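Part-Time Laundry and Linen Folder, Wevwood Guest Rooms 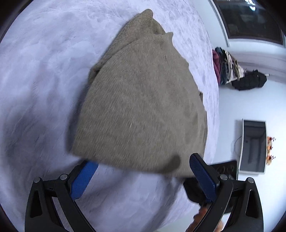
Knit blanket on a fluffy rug, with clothing piled by the wall.

Wevwood is hiring 2 part-time folders for its furnished guest rooms. The work is folding and putting away throws, blankets, bedding and clothing, and leaving each room neat for the next guest.

What you will do
Fold knit blankets and throws to the size on the shelf card
Shake out rugs and smooth the pile
Sort clothing left on the floor, fold it and stack it by type
Set aside anything with a stain, a pulled thread or a missing button
Note each finished room on the sheet by the linen closet

What we ask for
You can kneel, bend and lift up to 25 pounds. You keep a steady pace and don't mind doing the same fold many times over. Hotel or laundry work is helpful but not required. We will show you our folds on your first shift.

Hours and pay
Shifts start at 9 a.m. and last four hours, 12 hours a week in total. Full-time folders at Wevwood start at $1,693 every two weeks, and part-time pay is figured at the same hourly rate. Work begins in January.

To apply
Send a short note with your work history and the mornings you are free to Heriberto Lozano, Housekeeping, Wevwood. Paper forms are at the front desk on Begay Street.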